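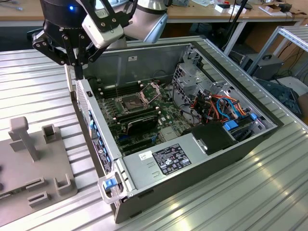 The Dadenau cell stoppage: your questions

Updated in February. Questions came in from the Usodden and Cistthorpe sites and from two customers. Answers are by Soledad Espinoza, cell safety, unless marked otherwise.

What went wrong?

During a processor swap trial on an open desktop tower, the arm came down lower than it should have and pressed on the edge of an open CPU socket. The force limit should have stopped it at once. It stopped late. A board was written off and the cell was shut at 4.30 in the afternoon.

Was anyone hurt?

No. I would still like people to stop saying "only a board". The same late stop with a hand in the case would be a different page.

The supplier says it was a calibration slip. Is that right?

It may be part of it. Pryor, who supplied the control software, sent us a two-page note blaming the height offset, and the offset was indeed wrong. That explains why the arm was too low. It doesn't explain why the force limit took so long to trip, and the note skips over that. We have asked twice.
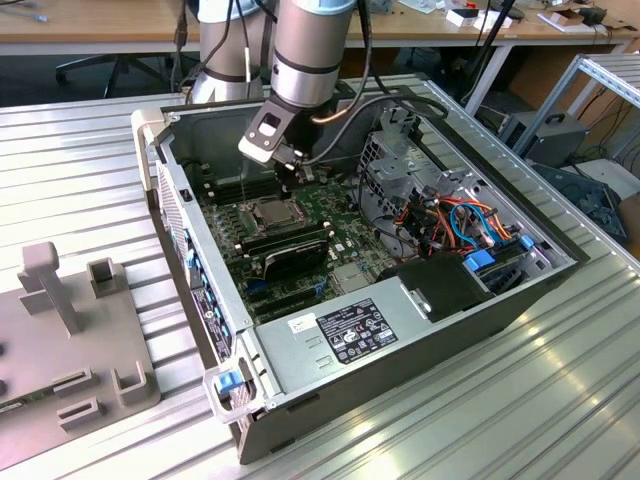 Processor work leaves very little room for error in height. The memory slots are close by, the graphics card is just below, and the walls of the case limit how the wrist can come in. A small offset that would do no harm when lifting out a drive can ruin a socket.

Doesn't the camera check the socket first?

It checks that it can find the socket. Some of us had taken that to mean it checks the socket is ready and the path is clear, and the sales leaflet does nothing to put you off the idea. Read the manual instead. I did, rather later than I should have.

How many cycles had the cell run before this?

4000, according to the log. I'd be careful with that number. It counts every cycle started, including the ones an operator stopped by hand, and it lumps easy jobs in with hard ones. Only 70 were processor swaps. "4000 cycles without a fault" was on a slide at Cistthorpe last year and I have asked for it to be taken down.

What are you doing about it now?

Running the approach again at low speed with the processor out and the socket open. The arm is held off after each move so we can look at the contacts before going on.
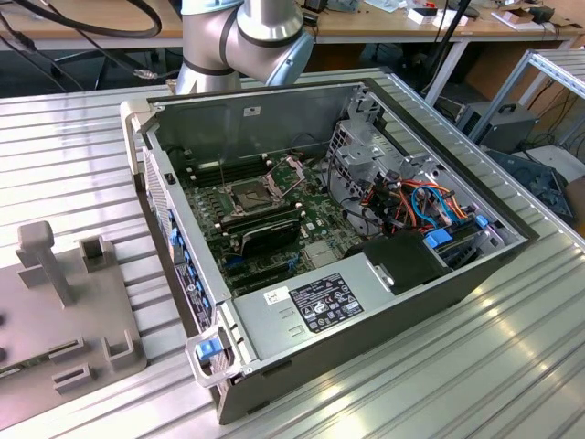
Tower on its side with the CPU socket open and the arm at the rear of the case.

Has the fault come back?

Once in 30 slow runs, and then by a smaller amount. Pryor calls that encouraging. I call it a fault we can't produce on demand, and I don't like those.

Can we keep using our own cell at Usodden?

For drives and memory, yes, at reduced speed. For anything involving the processor, no. Please don't raise the speed because the first few jobs go well.

What about loose cables?

We were asked if a cable could have caught the gripper. I can't rule it out.

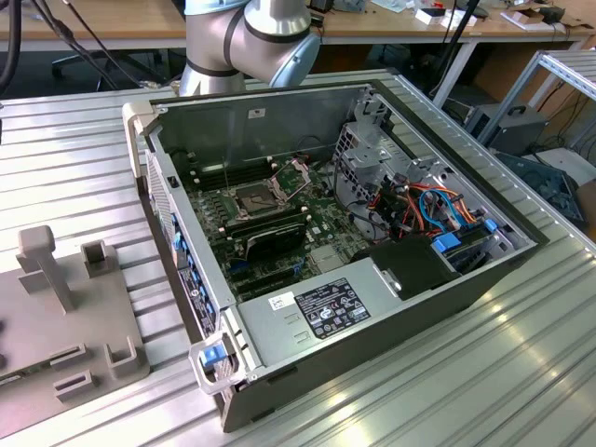
The leads between the drive bays and the board don't lie the same way from one tower to the next, and the path planner treats them as if they weren't there. If you're setting up a job, tie them back by hand with the arm powered down. Pausing the program is not powering down.

Is it safe to reach in while the arm is paused?

No. Use the isolator, put your own lock on it and keep the key. The pause button is a software button, and the software is what we're looking into.

Will there be a full report?

Yes, when Pryor hands over the raw force logs. We have had graphs so far, with the scale missing from one of them. I won't sign anything based on those.

Who do we tell if we see a late stop?

Ring the Dadenau cell desk and leave the machine as it is. Don't restart it to see if it does it again. Write down the job, the speed setting and the time, and save the log before anybody updates the software.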